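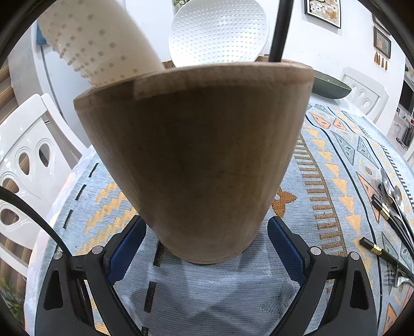
Se buscan participantes para un estudio sobre etiquetas de café

En Susulari llevamos tiempo leyendo bolsas de café que prometen jazmín, melocotón y «final sedoso», y tenemos dudas. Queremos saber si alguien que compra café en el supermercado distingue algo de eso sin leer antes la etiqueta. Sospechamos que poco, pero una sospecha no vale como dato.

Necesitamos 7 personas adultas que tomen café a diario. No buscamos catadores ni baristas, y preferimos que no hayan hecho ningún curso. Quien trabaje para Prandier o Pasaribu, cuyos cafés entran en la prueba, queda fuera.

Son 3 sesiones en diciembre, a las cinco de la tarde, en nuestro local. En cada una se prueban varias tazas sin marca y se rellena una ficha con palabras propias.
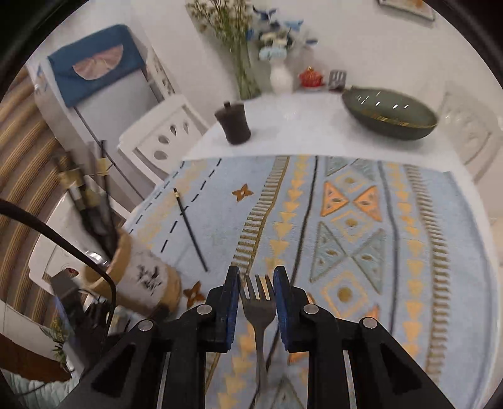

La ficha no trae lista de aromas para elegir: en cuanto se ofrece «notas de cacao», medio mundo encuentra cacao. Si una taza sabe a café y nada más, se escribe eso y se pasa a la siguiente.

No pagamos. Al terminar damos un paquete de 500 gramos de café corriente, sin adjetivos. Tampoco prometemos que vaya a aprender a catar; para eso ya hay quien cobra.

Para apuntarse basta un correo con la edad, cuántas tazas toma al día y si fuma. No pedimos currículum ni carta de motivación.

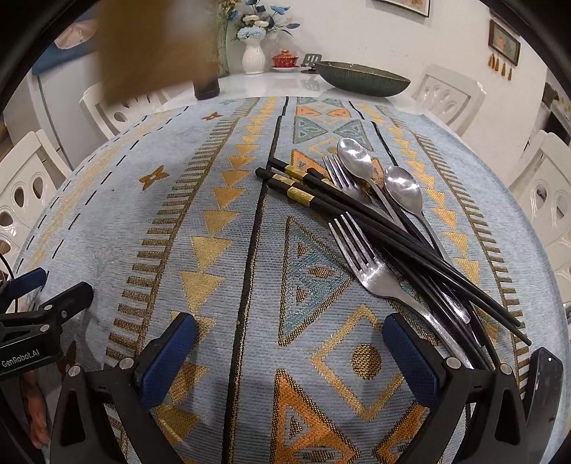

¿Puedo participar si tomo el café con azúcar?
Puede, aunque en las sesiones se sirve solo. Si no lo soporta sin azúcar, mejor no se apunte.

Contacto: Susulari, apartado 477 | © Susulari | Volver arriba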